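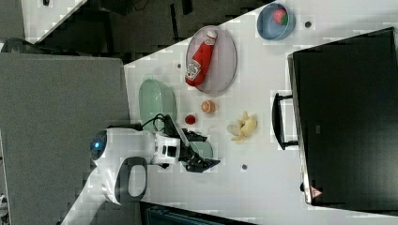
How long does sourdough starter keep in the fridge if you forget to feed it? Mine went 31 days and came back after 3 feeds.

Smelled like nail polish remover, gray liquid on top. Poured that off, kept a spoonful, flour and water, waited. Nothing the first night. Second day a few bubbles, then over the rim and all over teh shelf.

Baked Saturday-style loaf from it anyway, a bit flat, good crust. Knut wants half the jar so need to find a lid. More in February when the rye shows up.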